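Okay friends, a few of you asked how the sourdough for the Golora street fair went, so settle in, because I have thoughts (and flour in places I won't mention).

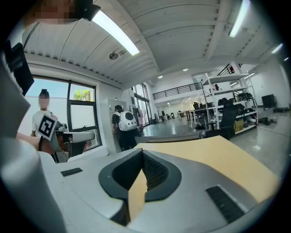
First thing, I fed the starter twice a day all through September and I still think it was sulking. My kitchen on Flanagan is drafty and it hates me for it!

2/ I baked 18 loaves over two nights. Rafail Kokkinos lent me his big mixing bowl and his patience, and I owe him a rye as soon as I can look at dough again.

3/ Roughly 30 people stopped to chat and so many of you told me about your grandmothers' bread, which I loved more than the selling, if I'm being truthful.

4/ Somebody asked for the seeded one with the dark crust. Same dough, hotter oven, lid off for the last stretch. I'll type it up properly once I find my notebook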